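Director's Diary, Hetley Textile Collection
26 June 2025

The morning was given to the Wada bequest. The Collection has now received the last of the household linens and blankets, and the register stands at 199 entries. Leonie Frerichs has completed the condition reports for the bed coverings and recommends that five of them be withheld from display until the hems have been stabilized. I have accepted the recommendation in full.

A meeting with representatives of Nurdale Mill followed at noon. The mill has offered to lend its pattern books for the August exhibition, subject to the usual terms on light and handling. The matter of insurance was left open. I undertook to write to them before the end of the week and have asked the office to locate our correspondence from the previous loan, which was not in its folder.

In the afternoon I visited the store at Flosham. The new shelving is in place along the north side, and the dehumidifier has been moved away from the door as requested. I noted that the label printer is again without ribbon. The sorting of the unregistered material continues under Aino Mustonen, who expects to finish the second bay next week.

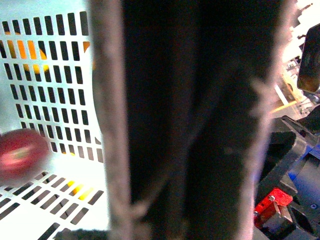 The question of fiber shedding was raised once more at Flosham. Our present guidance deals mainly with woven goods and says little about napped or fleecy surfaces, on which the fibers stand away from the cloth and are easily lost. Wisps of the kind that project from the edge of a dark, fuzzy piece beside a white slotted panel should be left alone and recorded in the notes. They are not to be trimmed or brushed back. Ms. Mustonen will draft a paragraph to this effect for the handling manual.

Approved before leaving: the purchase of 500 sheets of acid-free tissue and 1000 cotton tie labels. The budget report was deferred to Monday. Replied to two school inquiries and declined a third, the date requested being already taken.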